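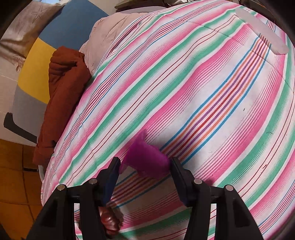 Blog Archive Sewing Repairs About Contact

Notes > Household textiles > Washing and pressing striped cotton

Aug 7, 2025

I have changed the way I wash and press striped covers, after the last one came off the board with its stripes visibly out of line. The fault was mine. I had ironed along the stripe, and on a cloth where the stripes run diagonally that means ironing along the bias, where a woven fabric stretches most.

The cloth in question is white with diagonal stripes: pink bands that fade into fine parallel lines, wide green bands with soft edges, thin dark red lines in pairs, and narrow clusters in several colours. The strongest of these has blue on the outside, then orange, then purple, with red in the middle. It makes a useful reference line. If that band bends on a flat surface, the cloth is not lying straight. Over a rounded surface it will curve whatever you do, so do not judge it there.

I bought it as a remnant from Coltmont, with no care label. I treated it as cotton and washed a corner separately first. No colour came out into the water, so the whole piece went in at a low temperature with half the usual dose of powder. The spin was kept slow. A fast spin sets creases across the stripes, and these take longer to remove than the washing took.

Drying was done over a wide rail, with the weight shared evenly. Pegging it by two corners pulls the whole cloth along one diagonal, and some of that stretch stays in.

The seam needs separate treatment. There is a line of stitching across the stripes, and they pucker slightly along it. Ghislain Dhillon looked at it and put this down to thread tension. I think the two edges were cut at slightly different angles and eased together. Either would give the same result, and pressing will reduce it only so far. My order of work is now as follows:

1. Press the seam flat from the back, as sewn, lifting the iron between positions.
2. Let it cool before moving the cloth.
3. Turn to the front and press the remainder following the threads, ignoring the stripes altogether.
4. Leave the cloth flat for 10 minutes before folding.

I did consider unpicking the seam. Gorazd Hoxha did this on a Fivgate cover of similar weight - it took him 2 evenings and left a row of needle holes that is still there. I have left mine alone.

For storage I roll the cloth on a cardboard tube with the seam on the outside. The remaining offcuts are in the drawer with the plain green lining, which still has to be washed before I cut it.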